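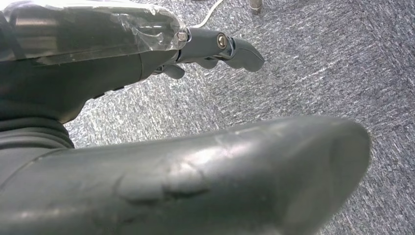
Quick one tonight, dinner is in the oven and I have 15 minutes.

So the carpet. Three people asked after the last post. Yes it's still gray, yes I still like it. It came from Benmoussa out past the Sonimville exit, 912 dollars fitted, and the fitter took the old stuff away without me asking twice. Short pile. Shows every crumb in daylight and nothing at all after dark. I vacuum when it's dark. Kidding. Mostly.

The walls are white because I got tired of choosing. Had sample cards taped up all of April, something called oatmeal, something called fog, and then one morning I took them all down and bought white. 188 for paint, rollers, tape and the tray I stepped in. Two coats. The corner by the door needed a third and I'm not done being mad about it. But it's bright in there now, really bright, even with a gloomy sky outside.

Anyway what the room gets used for is headset time. I used to do this in the living room and hit the bookcase a lot. Things I've figured out so far:

Short sleeves. You get hot in a headset, way hotter than you expect standing in one place.

Do the back strap before the top one. I did it the other way for months and had a sore spot behind my ears, thought it was the headset, it was me.

Charge both controllers the night before. Write it on your hand if you have to.

Carpet is kinder than the old floor on bare feet but you do drift. I start in the middle and end up facing the wrong way nearly every time, then have to work out where the door is by sound. Bouchra El Khatib told me to put a little mat down so your feet know where center is. Haven't bought one. Bouchra, I know. I KNOW.

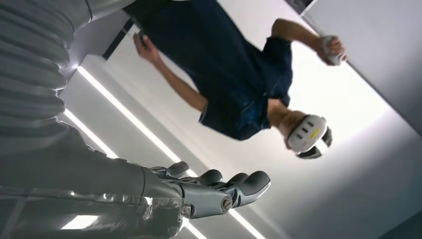
Headset on, controllers in hand, and plenty of that white wall.

Been playing Skolilis again, the one with the lanterns and the boats. Stuck on the second harbor since June. If anyone has got past the part with the rope bridge please write to me, I've tried going slow and I've tried going fast and I just end up in the water. My arms ache the next day too, which is a bit embarassing for a game about boats.

Still to do in there: a hook for the headset so it stops living on the windowsill, a decent blind, and the baseboard I painted around like a coward. Imgate has hooks, 2 for the price of one if you belive the flyer. Will go when I have the car.

Also meant to answer the comment about underlay. It's the thicker one. Don't go thin, you'll feel the seams.

OK timer's going. More when the blind is up.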